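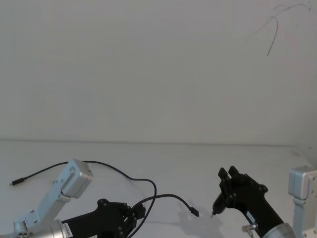 Cable handling at a two-arm bench cell. The grippers work above a white tabletop, with two black cables between them.

The cable room at Lirell used to have ten seats. It now has six, plus three cells with two arms each, and a schedule that Mariann Illés rewrites whenever a new connector type comes in. She has run the room for most of its existence. Her title changed from line lead to cell coordinator in May, and the new job description is a page longer than the old one.

Lirell makes short cable assemblies for instrument builders. Orders are small and part numbers are many. The current catalog lists 1437 of them, and a typical batch is finished before lunch. That mix kept automation out of the building for years. A machine that cuts and strips wire can be set up in minutes, but the steps after it were done by hand: picking up the cable, finding the end, turning it the right way, and presenting it to a fixture or a test socket.

Cable is a poor material for automation. A machined block stays in the shape the drawing gives it. A cable takes a set from the spool and springs back when it is released. Pull on one end and the other end moves, often in a direction that depends on how the loop happened to fall. Two cables on the same surface will cross, and the controller has to work out which end belongs to which strand before it closes a finger on either of them.

The cells were planned by Ferenc Deák, a process engineer who came to the company from packaging equipment. His first proposal used one arm and a set of clamps. It was dropped after a trial, as each cable family needed its own clamp plate and the plates took longer to change than the batch took to run. The second proposal replaced the clamps with another arm. One gripper holds and the other works, and the surface between them stays plain so that a dark cable is easy to find against it.

"The table is the cheapest part of the cell and we spent three weeks on it," Deák says. Gray mats gave too little contrast. A glossy sheet produced reflections that the vision software, a package called Kuo, read as extra strands. 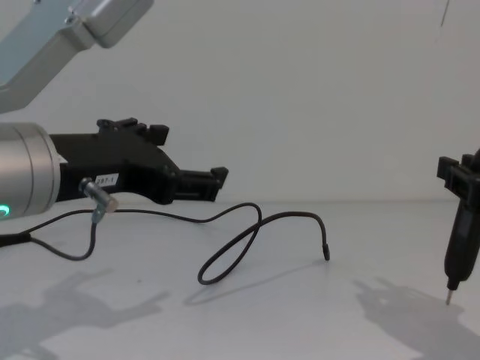
Speed was never the argument. On a straight comparison an experienced assembler still finishes a simple cable sooner than a cell does. The cells earn their floor space on long test runs, where the same end has to be presented again and again and where people used to report sore thumbs and wrists. Those reports have dropped, according to Illés, although she adds that the room also has better chairs now.

The four people who left the seats were not let go. Two went to final inspection and one to the stockroom. The fourth, after a training course run by the integrator, Zultora, looks after the cells on the early shift. Pay grades were the harder subject. Tending a cell was first graded below hand assembly, on the theory that it involved less skill. The grade was raised after the first quarter, when the fault log showed how much of the shift went to judgment calls: whether a missed grasp came from a bad teach point, a worn finger or a cable with too much curl in it.

Each of these has its own remedy, and the log has its own codes for them. Operators enter the code at the cell before restarting. Some 3 percent of cycles still end in a stop that needs a person, and the share is higher on thin cables with small connectors. Illés assigns those to the seats when the schedule allows.

What the assemblers mention most is the change in pace. Hand work had a rhythm and allowed conversation. Cell work comes in short bursts, with waiting in between, and the person tending cannot drift far from the stop button. Illés tried giving one operator all three cells and went back to two operators within a month. She also rotates people through the hand seats, so that they keep the feel for how a given jacket bends. Operators who have handled a cable themselves tend to choose better grasp points for it.

A fourth cell is planned for the Ikness product line, which uses a stiffer jacket and a longer connector body. Deák expects the stiffness to help and the connector to cause trouble. New fingers are on order, and until they arrive the Ikness cables are being built at seats five and six.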